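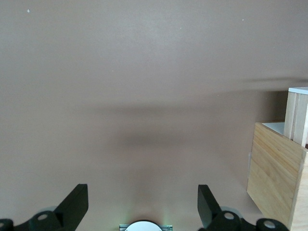 Talks > Winter series > Paint and small rooms > Speaker notes

Paint and small rooms
Rafferty Whitfield, Lulton Library, January 31, 2023

Slide 1. Introduce myself. Lights down at the back only.

Slide 2. The Benavides house. Hallway was bright white for 16 years and always looked dirty by spring. Owners wanted gray. Pause for guesses on what they picked.

Slide 3. Sample boards. Paint 2 coats, let them dry overnight, move them from wall to wall. Check them at breakfast and again after dark with the lamps on.

Slide 4. Sheen. Matte hides patched plaster. Satin wipes down better by a stove. Skip the chemistry unless asked.

Slide 5. Cost. My last bedroom came to $77 with rollers. Read out the receipt.

Questions. Someone will ask about ceilings. Handouts are by the door, 50 copies.

We use cookies to remember your settings. Accept | Manage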